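Laundry robots still slow on the fold, Flenance trial finds

Two-armed robots can fold a T-shirt without help, but not at a pace that would suit a commercial laundry, according to results released in December by automation firm Flenance.

The company ran its Nidano system through 600 folding attempts on mixed cotton garments. Operators stepped in on 49 of them, most often when a gripper picked up two layers of fabric in place of one. Average time per shirt was around 2 minutes. An experienced worker on the same bench took 15 seconds.

Dark colours gave the most trouble. Seams and hems on navy and black fabric show little contrast under overhead lighting, and the software that picks grasp points lost track of sleeve edges more often than it did on white or grey shirts. Towels and pillowcases were folded with few errors.

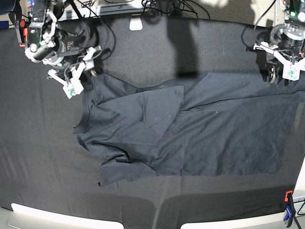 Two grippers over a partly folded navy T-shirt on a black work surface. Photo: Flenance

Clirine, which runs linen services for motels and aged care homes, supplied the garments and has an option to test the system at its Sadowski plant. It has not committed to a purchase. The company said sorting and stain checking would stay with staff in any case, as neither task was part of the trial.

Flenance plans a second round using side lighting and a revised gripper finger. A household version is not on its current program.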